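Unit 4: Storage and Display of Household Ceramics
Course tutor: Genowefa Chmielewska

Students should read the Brekke extract before the seminar.
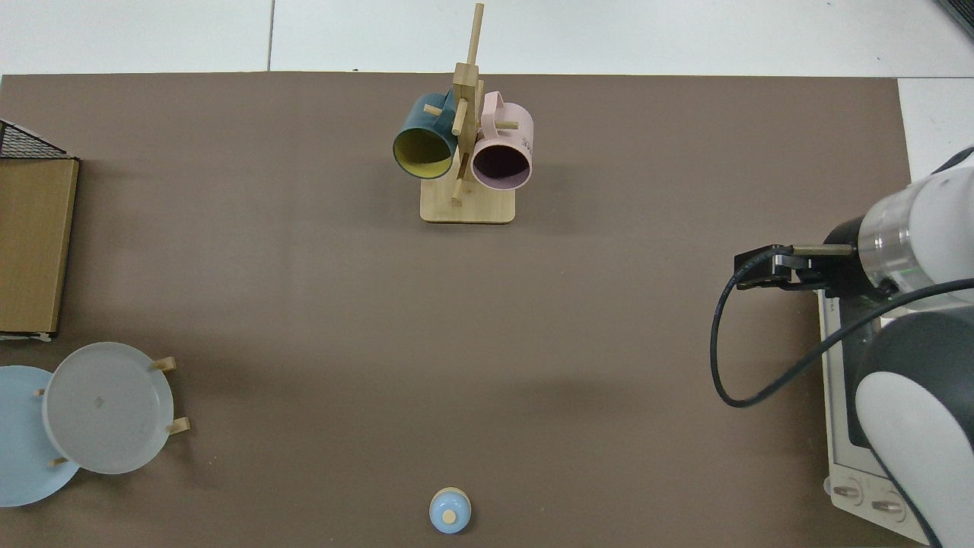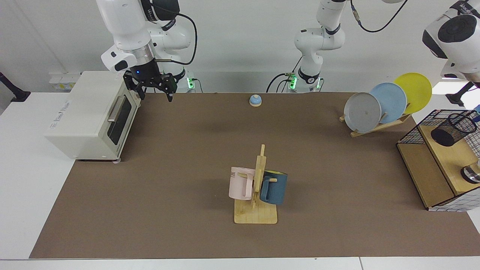
Glazed ware is most often damaged at the rim and the handle — seldom at the foot. Stacking places weight on the rim, whereas hanging, as with the two mugs on the wooden stand, puts the load on the handle joint. Older pieces with repaired handles should therefore stand on a lined shelf. Written work is limited to 3,000 words.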